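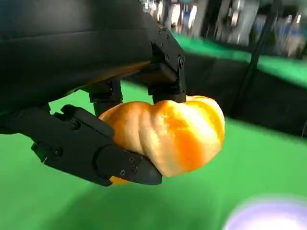
small pumpkin, big grip

I have been looking for an apartment in Pratbridge since February and I'd like to put a few things on the record while I still have a sense of humor. Thread.

My requirements were modest. One bedroom, a window that opens, a landlord who answers email. I have since dropped the email part.

Every search starts on Farkonura, which is a listing site in the way a garage sale is a department store. You set your filters. Farkonura thanks you for your filters. Farkonura then shows you a four-bedroom with a horse barn.

The map is the best part. I drew a careful little shape around the neighborhoods I could walk to work from. The first result was in the river.

Some vocabulary, for those of you lucky enough to own or be sleeping in a cousin's den.

"Cozy" means you can touch the stove from the bed.

"Garden level" means basement. I saw the garden. It was at eye level, and it was a downspout.

"Steps from transit" is true of every home on earth if you don't ask how many steps.

"Won't last" has been posted on the same place since I started looking. It has outlasted two of my winter coats and one of my jobs.

OK so the Arno.

The Arno is a new building run by an outfit called Dogbe Residential. Unit 3 was listed at $2,611 a month for 600 square feet. Over my budget, but it had a dishwasher and I was weak.

I booked a tour. The confirmation text called it a "living experience preview." I wore a collar.

The leasing agent was very nice. I want that on the record too. She offered me a seltzer, walked me past the gym, the dog shower, the package room and the other gym, and then showed me an apartment that was not Unit 3.

Unit 3 was occupied, so we were looking at the model. The model is "the same, but flipped, and a little bigger, and it faces the other way." I asked what that left. She said the finishes.

The finishes were fine.

I asked which way Unit 3 does face. It faces the loading dock. The phrase she used was "activated streetscape."
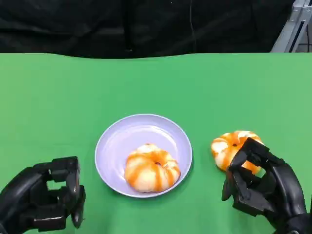

Somebody in the replies wants to know if I asked for the all-in number before I went, and says they got burned the same way at a different Dogbe building, where the trash pickup fee was billed on top of a fee for billing it.

I did not ask for it before I went. I am a grown adult who has signed six leases and I did not ask. Please learn from me.

I asked at the end, holding my seltzer. She turned the screen around so I could see it, very gently, the way a vet does.

The base rent was $2,611. The number at the bottom was $3,554.

I'm going to give you the line items from memory and you'll have to trust that I wasn't in a mood to embellish.

Parking, required. I don't have a car. It's required of the apartment, apparently, and the apartment passes it on to me.

Amenity fee. Covers both gyms and the dog shower. I don't have a dog either, so I could use it myself, I guess.

Technology package. This is the internet, plus a front door that you open with your phone. I asked what happens when your phone dies. There's a fee.

Pest control, monthly. I asked if there were pests. She said no, very proudly. So it works, or it's very expensive nothing.

Community fee. Not the same as the amenity fee. The amenity fee is for the rooms and the community fee is for the feeling. 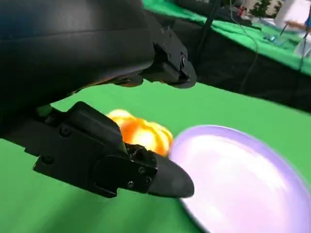
Post edited at 4:40 p.m.

(Edited because I had the community fee and the amenity fee backward, and a person who lives at the Arno wrote to correct me. They pay both. They say hello.)

Then the application. Nonrefundable, and then a hold deposit, and then an admin fee to process the first two. If you apply that same day they waive the admin fee, so you have until the office closes to decide where you're going to live for a year.

I asked if I could take the lease home and read it. She said sure! They'd send it over once I'd been approved, which happens once I've paid.

I went and sat on a bench outside and did the math on the back of a takeout menu. Then I ordered from the takeout menu.

What I'd do differently, in no order.

Ask for the full monthly cost in writing before you go. Use the words "every required charge." If they answer with a phone call, email back what they said on the phone.

Ask to see the actual unit. If it's occupied, ask when you can get in, and don't put money down before that.

Ask what the rent is in month thirteen. The Arno was advertising a free month, and the renewal is figured from the rent without the free month in it. I only caught that because the footnote was in a slightly different gray.

Visit once after dark. The activated streetscape gets its deliveries very early, per my new friend inside, who has bought a white noise machine and then a second one.

And look at the old boring buildings with a sign in the window and a phone number. Farkonura doesn't have them. Half the time the number's disconnected, but I called one this morning and a man picked up and said the rent was the rent.

I said, what about parking. He said, what parking.

I'm seeing it after work. He says the window sticks but it opens.

Muting this for a while, I have to go find a pay stub.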